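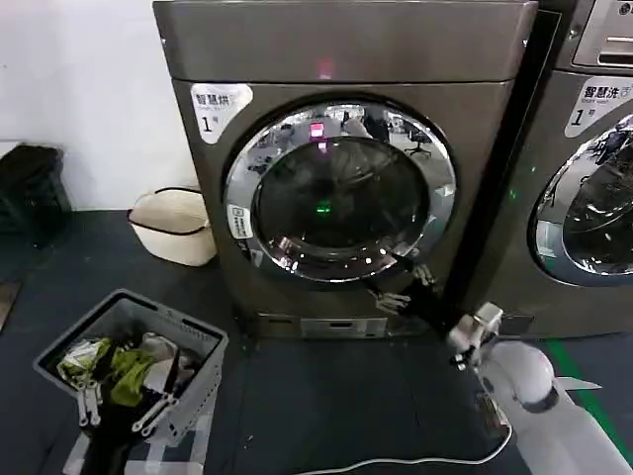

Does the laundry robot take hours away from the people who work in the shop?

In our shop it took the night loading and gave back the morning folding, so the hours on paper stayed the same but the work inside them is different.

Category: Laundry and Cleaning Trade > Staff and Equipment
Posted in February by wringer_pol

I wrote the question and the answer first because this is what people ask me in private messages. Now the longer version, and I hope you will correct me where I am wrong. English is my third language, so please be patient.

I work in a laundry in Pletberg. We have self-service machines in the front and wash-and-fold in the back. We are four people. Since autumn a robot arm does part of the loading and unloading for the wash-and-fold orders. The owner calls it Kesen, after the supplier, and so do we.

Before, the evening person stayed until 11 to move the loads from the washers to the dryers. Now this person goes home at eight, and somebody comes earlier in the morning to fold what is waiting. For me it is good, I have children. For my colleague it is bad, she studied in the daytime and the late shift was the only one she could take. She has fewer hours with us now. I do not know how to count this. The owner says that no job was lost and he is correct, but she would describe it in another way.

The work also feels different. I used to check pockets when I loaded. Now I must check them at the counter, with the customer standing in front of me, and some of them do not like it. I also sort much more strictly, and I take out every hanger before a basket goes to the machines.

----
drumline20
February, 9:40 pm

Thank you for writing this down. One thing I don't agree with. You say "the hours on paper stayed the same", and then your colleague has fewer hours. So they did not stay the same. They moved from her to someone else. That is what automation does in small shops, and the owner will always show you the total.

----
wringer_pol

You are right, I wrote it too fast. The total is the same and her part is smaller. I leave the first answer as it is, so that your reply makes sense, but please read it with this correction.

----
hot_press_jo

I run a small place in Pollisik and I am on the owner's side of this, so throw stones if you like. I could not find a person for the late shift. I had the notice in the window for 11 weeks. If an arm can move towels from one drum to another at night, I don't see who is robbed. My two employees asked me for it!

My question is about doors. How does yours manage with the round ones? The demonstration I saw used a door with a big handle, and mine have a smooth ring.

----
wringer_pol

The door is the slow part. The supplier's technician spent more time on the doors than on the clothes. Our dryers and washers have round doors too, and each machine had to be taught separately, even when they look the same to us. When somebody pushes a machine a little to clean behind it, the arm has to be set again. We put tape on the floor now and we clean with a thin brush.

----
softcycle

I want to add the view from a bigger house. I was at the Jardine plant, linen for hotels, up to 1000 kilos in a shift. There the automation came long before I did, and the people who stayed became a kind of guard for the machines. You stand, you listen, you free something that is stuck. My back was much better. But I was also more tired in the head, and it was lonely, because the line where we used to talk while feeding sheets was gone. The pay went up one time, for the training, and then it stopped.

So my advice to wringer_pol: ask now for the new tasks to be written in your contract. Setting the arm, checking the load, answering the alarm at night. These are skills, and in our plant they were given to us as "small extra things".

----
drumline20

This about the alarm is important. Who gets the call if it stops at two in the morning?

----
wringer_pol

At the moment me - and not paid, only a message on my phone. If it stops, it stays stopped until the morning and I start the load again. But I do wake up from the message. I will bring it to the owner together with the point about the contract.

----
hot_press_jo

Turn the phone off. I say this as an owner. If he wants somebody to be awake, he must pay for somebody awake.

And thank you for the tape idea. I will ask about the smooth ring before I sign anything.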